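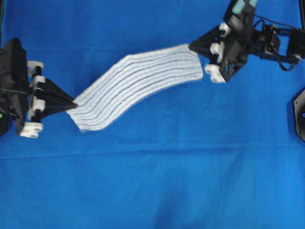
A striped towel, off-white and dark gray-blue, stretched over a blue cloth.

The Towel With a Birth Certificate

The tag on the Daven bath towel says the pattern dates from 1619. The box says 1740. I asked the shop which one was right and got a leaflet about heritage.

I have been reading a lot of these leaflets. Abera sells a towel "rooted in village craft" and won't name the village. Binari wants $50 for a hand towel and promises it gets softer with every wash, a claim you could make for most cotton and a few old T-shirts. I washed mine for a month. It shrank.

Trostari at least prints the weight of the cloth on the label. That tells me more than a founding date does, and it cost me $3 in the clearance bin, where I suspect the honest label put it.

Stripes are old. Plenty of people wove them, and few kept records. If a company has a record, I'd like to see it before I pay for it.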